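Speaker notes: Who needs another curriculum box?
Evening talk, home learning group, 7 pm start

Slide 1. Hi everyone, grab a cuppa, there are bikkies up the back. I'm a mum of three and we've been learning at home for a good while now, and tonight I want to talk about record keeping. Yes, I know. Stay with me!

Slide 2. Ask for hands: who's bought a planner in August and given up on it by spring? (Wait for laughs. Put my own hand up.) I've owned the Weveck planner, the big one, 764 pages. I filled in seven of them. Then I felt guilty every time I walked past the bookshelf, so I gave it to my sister and she's using it to prop up a monitor.

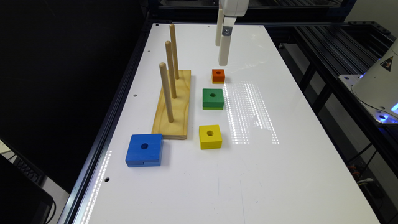 Slide 3. What I do now is a scrapbook and a shoebox. Anything with handwriting goes in the box, and once a month we tip it out on the kitchen floor and the kids choose what gets glued in. My middle one picks the messy stuff every time, and I've learnt to let him, because you can see him getting better at it over the year and he can see it too. Pass the scrapbook round here. Ask for it back!!

Slide 4. Money. I added up our first year and we'd spent 700 dollars on programs, most of it on Skurix maths, which made everybody cry, me included. Year two I gave myself a limit of 100 dollars plus the library card. It went better. We cooked, we measured the veggie garden, we played a lot of cards.
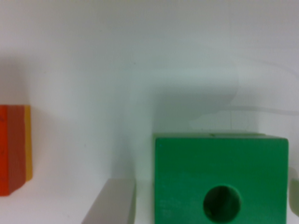
Photo: Grurnska Learning Library

Slide 5. The review visit. People get so wound up about this one (I cleaned the oven before my first, why??). Mine have all been a chat at the table. Have your plan, have some dated samples, and let the kids wander in and out. If you're asked something you can't answer, say you'll email it through. Mention: requirements differ from state to state, check your own before copying my set-up.

Slide 6. Little ones underfoot. Skip if running late. A tub of something that only comes out during big-kid reading, then goes back in the cupboard. Swap tubs with another family when they've gone off it. I keep a list on the fridge of who's got ours.
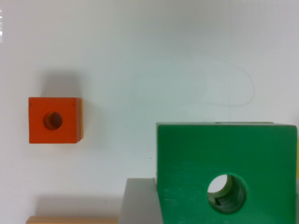

Coloured blocks, two with holes in them

Slide 7. Reading logs. We dropped ours. My eldest was picking skinny books to fill the sheet, and once the sheet went she started the Iwasaki nature series and read it under the doona till all hours. I jot down titles on the calendar now.

Slide 8. Questions. Lights on. Remind everyone the swap table is open till 9 and could they please fold up their own chair.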